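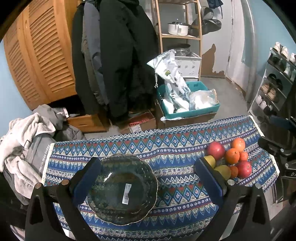 Home Explore Notifications Messages Profile

Ladan Mohammadi
April

1/ Notes from our student project this term. We are teaching a two-finger gripper to sort fruit onto a plate. Five of us are on the team. I handle the task list and the logs, so this is mostly about that side of it.

14 replies 22 reposts 96 likes

2/ The course gives every team the same brief: pick a household task, collect your own demonstrations, train a policy, show it in the last class. Other teams took folding towels and closing drawers. We took fruit because Kam-wah Chow had already written a grasp planner for round objects in the fall.

3/ We call the project Serkier. The training code is called Ciluritz. Tsung-han Kuo named both and we stopped asking.

2 replies 3 reposts 41 likes

4/ A demonstration is one person guiding the gripper by hand through one pick and one place. We write down the fruit, the starting spot, and whether the grasp held on the first close. A dropped piece is logged as a drop. We keep those in the set, marked separately.

5/ The first batch was 15 demonstrations, all with oranges. The policy trained on that went to the middle of the table every time, no matter where the orange was. Chun-hung Wan looked through the logs and found we had started the fruit from nearly the same place in all of them. My fault. The task list didn't say to move it.

6 replies 4 reposts 58 likes

6/ The list now has 18 starting layouts. Cheng-en Hung shuffles the order before each session so nobody gets into a rhythm.

7/ Small fruit is harder than large fruit. With a large one the pads can be a little off center and it still lifts. With a small one it rolls, and then it bumps whatever is next to it. Kam-wah wants the approach slower for anything small. Tsung-han wants softer pads. We are trying the slower approach first because it costs nothing.

8/ Patterned cloth stays on the table for this round. Our instructor's advice was to train on the kind of surface people eat at, and the plain white board we used in the fall made the vision part too easy. We'll change cloths once the numbers settle.

5 replies 2 reposts 37 likes

9/ Next session is at 2 p.m. in the usual place. Chun-hung is bringing the spare pads and I am bringing the new log sheets. If anyone from the Atton team wants to compare layouts, message me before then.

1 reply 12 likes

Show more replies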